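3.2 Materials and table layout

The sorting task was kept the same at all 4 sites so that results could be compared across them. 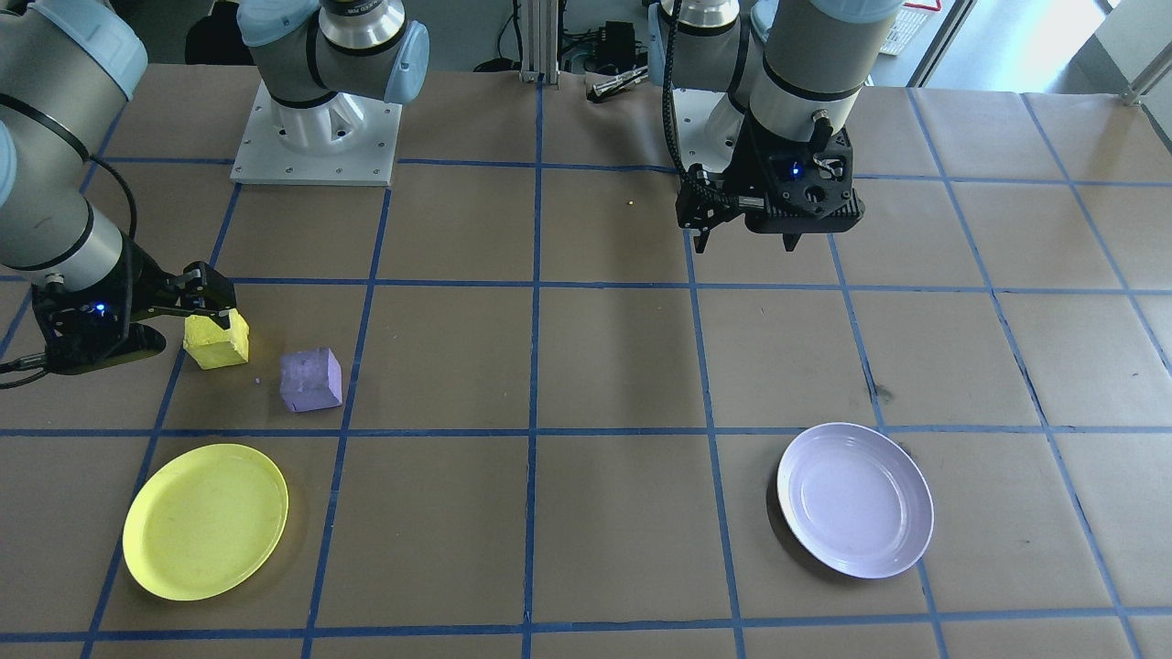 Figure 3. Table layout with foam cubes and plates.

Each site was given the same written set-up sheet, prepared by Darlene Ross during the June pilot and revised once before the main study. The sheet covered the paper, the tape, the cubes and the plates, and it set out what could be swapped for a local product and what could not. Sites were free to use any sturdy table of a suitable height. They were not free to change the colour of the covering or the tape.

Brown kraft paper was chosen as the table covering after the pilot. Two other coverings had been tried at the Wellville site: a white vinyl cloth, which threw glare from the ceiling lights, and a patterned cotton cloth, which made the smaller foam crumbs hard to find at clean-up. Kraft paper gave a dull, even background and could be thrown out when it was torn or marked. It was replaced at the start of each week, or sooner if a corner lifted.

Strips of blue tape were run across the paper in both directions to make a grid of roughly square cells. The grid did two jobs. It gave the person setting up the table a quick way to put things back near their starting places, and it gave the scorers a common way to write down where a cube had ended up. Cells were named by row letter and column number, starting from the near left corner. The tape was laid by eye against a metre rule, and small differences in cell size between sites were accepted. Objects did not have to sit wholly inside a cell. A cube or plate lying over a tape line was recorded under the cell holding most of it, and where the two scorers could not agree, both cells were written down.

The objects were foam cubes and round plates in matching colours. Figure 3 shows the yellow and purple cubes, close together toward the left side of the table, with the yellow plate at the lower left and the paler plate at the lower right. The second plate is white with a faint lavender tint, and in the pilot this caused some trouble. Several adult raters called it white, and one called it grey. We kept it because a stronger purple plate could not be found in a similar size, and the set-up sheet was changed to say "pale plate" wherever it had said "purple plate". The purple cube was always assigned to the pale plate and the yellow cube to the yellow plate.

Foam was preferred to wood for the cubes. It is light and quiet when dropped, and it does not roll far. It also has drawbacks. The surface is soft and slightly rough, so it picks up dust and sheds small pieces with use. A purple speck of this kind can be seen on the paper beside the purple cube in Figure 3. Specks were brushed off between blocks of trials but were left alone during a block, as stopping to clean the table proved more of a disturbance than the specks themselves. Cubes were retired when a corner had worn away enough to change how they sat. Each site was sent spares — more than were needed, as it happened, except at Rosenthal, where the humid storage cupboard seems to have shortened the life of the foam.

Plates were chosen with a raised rim. With a flat disc, a cube could sit half on and half off, and the pilot scorers spent a good deal of time arguing over such cases. The rim made most of them easy to settle. A cube was scored as placed if it rested inside the rim or on the rim without touching the paper. A cube touching both the plate and the paper was scored as partly placed. A cube leaning against the outside of the rim was scored as not placed. Smudges and light scuffs on a plate were ignored, but a cracked plate was replaced before the next block.

3.3 Starting positions

Starting positions were drawn from a list of 12 arrangements. In each one, the two plates were put in different parts of the table and the cubes were set down in the space left over. The cubes were not squared up to the tape. We asked that they be put down by hand and left at whatever angle they landed, so long as they stayed upright and did not touch one another. Heiðrún Nørgaard, who ran the Zimow site, pointed out early on that staff tended to tidy the cubes without meaning to, lining them up with the nearest strip. A reminder was added to the sheet, and a check of the later records showed fewer straightened cubes.

Arrangements with the plates on opposite sides of the table were the most useful for separating the two colours. When the plates were close together, an error in colour and an error in aim could look much the same in the notes. With the plates well apart there was seldom any doubt about which one a cube had been meant for.

3.4 Records and exclusions

Across all sites, 1,265 trials were recorded. Of these, 131 were left out of the analysis. Most of the excluded trials had a starting position that did not match the list, usually because a plate had been shifted while the paper was being changed. A smaller group came from a single afternoon at Cendetti, when a strip of tape came loose along the back of the table and the row letters could no longer be trusted. We did not try to recover these trials from memory.

Two scorers worked through each remaining trial separately, using the placement rules in Section 3.2, and then compared sheets. Disagreements were mostly about partly placed cubes at the pale plate, where the light rim was hard to tell from its own shadow in some views. These were settled by a third reader, who did not know the site or the arrangement number. The scoring sheet had a column for remarks, and we have drawn on it in Section 5 — chiefly to explain the cases where a cube was placed correctly but came to rest in a different cell from the one expected.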